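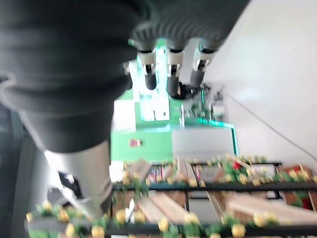
Fig. 1. Three-fingered gripper, fingers pointing down.

Courses > Event Operations > Unit 4: Choosing and Setting Up a Room

We use cookies to remember your settings. By continuing to use this site you accept our cookie policy.

EVENT OPERATIONS
Unit 4 handout: Room layouts and capacity
Instructor: Ruth Sánchez
Revised September 21, 2018

Read this before the site visit to the Divamholm. Bring a tape measure and the blank floor plan from Unit 3.

1. Capacity is a set of numbers

A venue brochure usually gives one large figure for each room. That figure is nearly always for theater seating, with no stage, no aisles beyond the legal minimum and no equipment on the floor. The main hall at the Divamholm is listed at 300. Put in a stage and a control desk and the listed number no longer applies. Ask for the capacity in the layout you plan to use, and ask for the drawing that goes with it.

The limit posted by the fire department is a separate number. It counts everyone in the room, including servers, technicians and speakers. If the posted limit and the brochure disagree, use the lower one.

2. Standard layouts

Theater: rows of chairs facing front. Holds the most seated people. Poor for note-taking.

Classroom: rows of narrow tables, chairs on one side only. Check the table depth before you draw it. Venues stock more than one size.

Banquet: round tables. Ask how many the venue seats at each one, and whether that leaves room for servers to pass when the chairs are pulled out.

Cabaret: round tables with the side nearest the stage left open. It loses seats compared with banquet, and clients often forget this when they ask for a "dinner with presentations."

U-shape: good for discussion up to 30 people. Past that, the two ends can't hear each other without microphones.

3. Worked case: the Amevero annual meeting

Amevero booked one hall for a morning session in theater layout and a dinner in the same room that evening. The hall has 2579 square feet of clear floor. The contract allowed a changeover crew of 5 and did not say how long they had. The afternoon session ran late, and the crew started with guests already in the lobby.

Points to take from the case:
- The changeover time should have been written into the contract, with a start and an end.
- Linens and place settings were stored one floor down, and the freight elevator was shared with the kitchen.
- A second room for drinks would have bought time. The Echeverri Room next door was free that night -- the client had turned it down to save on rental.

4. Site visit checklist

Measure the room yourself, wall to wall and around any columns. Note ceiling height at the lowest point, including chandeliers and beams. Find the light switches and find out who controls the heat. Mark power outlets on your plan and ask which ones share a circuit. Walk the route from the loading dock to the room. Doors matter more than corridors here -- write down the width of the narrowest one.

5. Assignment

Draw the Divamholm main hall in two layouts, one of them cabaret, and give a seated capacity for each. Show aisles, exits and the stage. Attach one page describing the changeover between them. Students who missed the visit may use the Duvomport plans from the January packet instead.

Plans are due at the start of the next class. Paper copies only.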